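The small thing left in the drum

In my first apartment in Nallorcombe the washing machine was in the cellar, 42 steps down, and I counted them every time with the basket in my arms. So when we got a washer and a dryer standing one on top of the other, I was happy like a child. I have used such a tower for 8 years now, and I want to write down what I learned.

The upper door is high for me. I am not a tall person, and in the beginning I took out the big things, closed the door and believed I was finished. Then one sock stayed inside until the next wash. It happened maybe 50 times before I made a rule for myself: open the door fully, look at the lower edge of the drum, and only then close it.
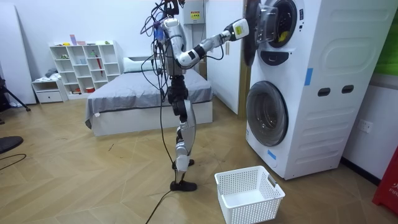
My second rule is about the lint. I clean the filter after each load, also when I am tired. My neighbor from Ghiță Street cleans hers once a month, and her towels need one hour more than mine.

About soap I am less strict. I tried Flivurlow for the whole of September and the smell was too strong for me, so I went back to Porura, the one without perfume. I use half of the cap.

I still don't know what is best for wool sweaters. I dry them flat on a towel, but it takes two days and the towel must be changed. If you have a better way, please write it to me in the comments.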